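Pitch pipe vs. tuning app for a cappella starts

mtlapale
Our choir drops almost 15 cents over the Trujillo motet. I give the chord from a Clernov pitch pipe. Would an app hold us better?

stanix_alto
The source won't matter. Drift starts at bar 2, on the repeated notes. Have the altos sing thirds against a drone.

bassline1032
Disagree. Reed pipes go flat if you blow softly. Check yours against A440 before blaming the altos.

mtlapale
Checked: the A reads 3 cents low. Small, but the rest is ours. 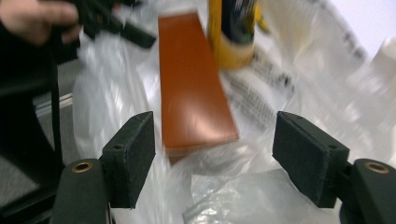 stanix_alto
So the drone, then. Start at 100 bpm and drop to tempo once the thirds hold.

bassline1032
I'd still replace the pipe. Try the motet up a half step too.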